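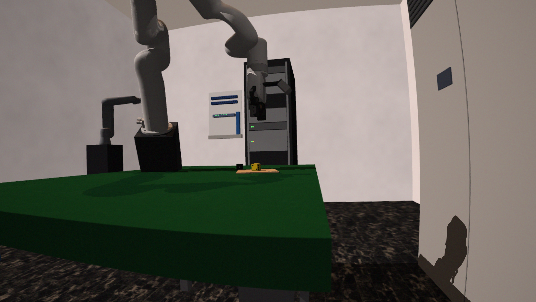
Foro > Música > Artistas y conciertos
Tema: El nuevo disco de Idun Halvorsen, ¿os convence?

tamboril_77
26 de diciembre de 2021
Llevo unos días con el disco nuevo de Idun Halvorsen y no termino de cogerle el punto. Los dos primeros sencillos me gustaron mucho, pero el resto me suena a descartes del anterior. Dura 39 minutos y se me hace largo a partir de la mitad. La voz sigue estando muy bien, eso no lo discuto. ¿Alguien más lo ha escuchado entero?

marisa_lp
Entero y varias veces. A mí me parece el mejor que ha hecho. El anterior tenía mejores estribillos, de acuerdo, pero estaba producido para la radio y se nota mucho cuando lo pones con cascos. En este se oyen los instrumentos. "Lorkdale" es la mejor canción que ha escrito y no salió como sencillo.

Quique_B
Coincido con tamboril. "Lorkdale" está bien, pero le sobra toda la parte final, que es el mismo acorde repetido. Si la quitas se queda en una canción normal.

marisa_lp
La parte final es la canción, Quique. Ahí entra Ulla Ekström con la segunda voz.

Quique_B
¿Ulla Ekström canta ahí? Pensaba que solo tocaba el teclado.

marisa_lp
Canta en dos temas, ese y el último. Viene en el libreto del CD. En las plataformas no aparece en los créditos, por eso hay tanta confusión.

peonza
Yo la vi en la sala Tusley en junio, cuando todavía no había salido nada. Tocó cuatro canciones nuevas y en directo ganaban bastante, con la batería más arriba y sin tanto eco. Cuando escuché el disco me llevé un chasco. Creo que el problema es la mezcla y que las canciones son buenas.

tamboril_77
Eso puede ser. ¿Te acuerdas de cuáles tocó?

peonza
"Lorkdale" seguro. Otra lenta que presentó sin título y que creo que es la sexta. De las otras dos no me acuerdo. Fue un concierto corto, 60 minutos con los bises.

DJ Cordel
A mí lo que me molesta es el precio del vinilo. Teltton saca ediciones muy cuidadas, pero esta viene con funda sencilla y sin letras. Por lo que cuesta esperaba otra cosa. Del sonido no tengo queja, la copia que me llegó está plana y sin ruido.

Quique_B
La mía vino con un golpe en una esquina. Escribí al sello y me contestaron que la cambiaban si la devolvía yo a mi cargo. La he dejado como está.

DJ Cordel
Pues insiste, a un amigo le mandaron otra funda sin devolver nada.

nuria.barajas
Hola a todos, leo mucho y escribo poco. Una duda: ¿se sabe algo de fechas por aquí? El apodo es porque vivo en Barajas, así que si viene a Madrid no tengo excusa.

peonza
De momento nada confirmado. En la sala dijo que quería girar con banda completa, pero eso fue antes del disco.

tamboril_77
Le he dado otra vuelta esta tarde, con cascos, como decía marisa. La sexta ha subido. La tercera y la cuarta me siguen pareciendo relleno.

marisa_lp
La cuarta te la doy. La tercera no.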